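Les tissus de la maison : pourquoi ne se ressemblent-ils pas ?

Dossier Wusden junior, fiche 41

Un tissu est fait de fils. Chaque fil est lui-même un assemblage de fibres, très fines et tordues ensemble. Selon la fibre choisie et la façon de croiser les fils, on obtient un vêtement souple ou un revêtement épais.
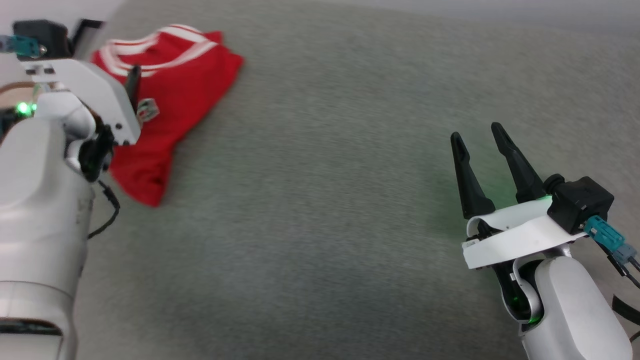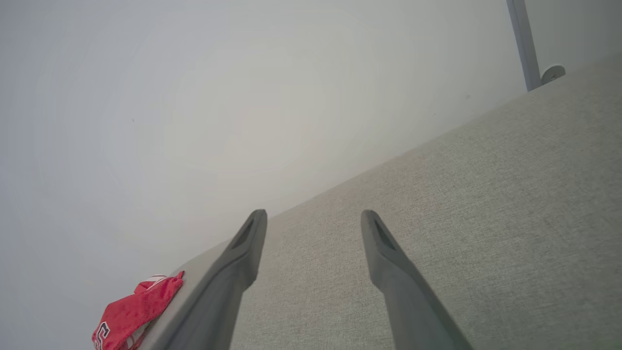
1. Le tissage
Deux groupes de fils se croisent à angle droit. Les fils de chaîne sont tendus sur le métier. Les fils de trame passent dessus, puis dessous. Un tissu serré s'use moins vite et se plie moins facilement. Il convient aux canapés et aux fauteuils.

2. Le tricot
Le fil forme des boucles, appelées mailles, accrochées les unes aux autres. Quand on tire, les boucles se déforment et le tissu s'allonge. La plupart des maillots de sport sont tricotés. Posés en tas, ils font beaucoup de plis arrondis.

3. Le feutre
Il n'y a ni chaîne, ni trame, ni maille. Les fibres sont emmêlées et pressées. La surface est mate et ne s'effiloche pas quand on la coupe.

4. La couleur
Un tissu moucheté contient souvent des fibres claires et des fibres foncées mélangées avant le filage. De loin, l'œil les confond et voit une seule teinte, grise ou beige. Un tissu rouge uni est en général teint dans un bain de colorant. Les bandes blanches peuvent être cousues, imprimées ou tricotées avec un autre fil.

À faire
Matériel : une loupe, une règle, un vieux torchon.
Compter les fils sur un centimètre, dans un sens puis dans l'autre. Sur le torchon de l'atelier de Cumville, il y en avait 15 dans le sens de la chaîne. Noter le résultat dans le tableau de la fiche.

Vocabulaire
Armure : manière dont les fils se croisent.
Lisière : bord du tissu, parallèle à la chaîne.

Fiche suivante, en janvier : la laine.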